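8 Feb 2022
Folding bench, Gudholm room. Cloth log, item 2633.

Took the green piece from the Drukitum lot and weighed it before handling: 150 g on the small scale. Label missing, so fiber content stays blank in the sheet until Parkon replies. Ironing skipped, same as for the rest of the lot.

Working on the long white table again. Top wiped with a damp rag first; the scuffs do not come off and I have stopped trying. Hem end toward the door, as in the June entries.

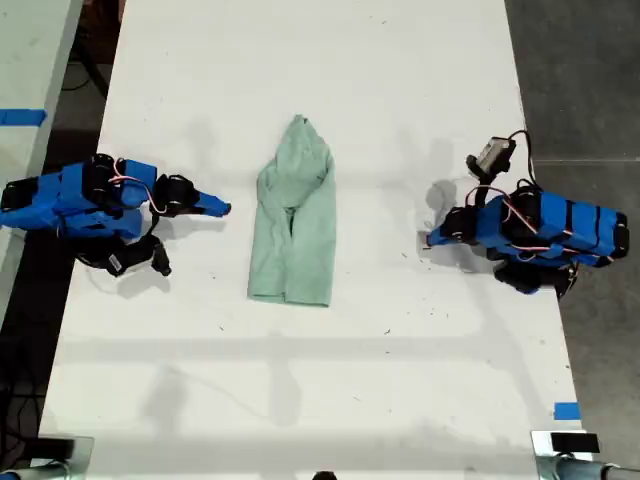

Item 2633, pale green, lengthwise fold. Wide end squared at the hem, other end narrower.

Crease down the middle holds but the surface is still wrinkled. By the Workneh sheet this grades as a 2: outline acceptable, overlap uneven. Item 802 had the same taper and was graded 2 as well, so keep the two together.

To do:
- refold from flat, hem edges matched first
- press under the 50 mm board overnight, compare
- ask Parkon whether the taper counts against the grade or only the wrinkles
- new rag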